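Gallery: two arms, one table, and the budget line

Our bottling depot at Dirnden has been told for two years that a robot could sort mixed cans. Maybe it could. The Clultetberg supplier's first quote covered the arms and left out the stand, the cabling, spare fingers and anyone's time, and those are the parts I would ask about first. We have 17 sorting stations and money for 4 at the very most. I would sooner buy one and watch it for a full season – returns peak in August – than sign for the lot on the strength of a brochure.

Cans on the wood tabletop, with black two-fingered grippers:
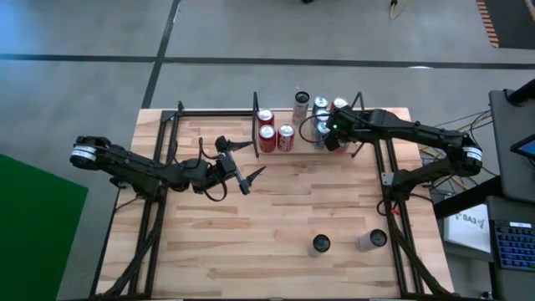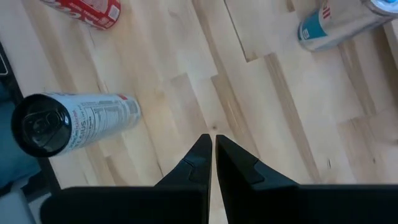 Reading time: 1 min

Upright cans in the first, cans on their sides in the second. Ask for a price that covers both, in writing. The Zultden offer lists gripper fingers as consumables at 103 a pair and gives no figure for how long a pair lasts. I have asked twice.

Posted 9 Oct 2020 in Equipment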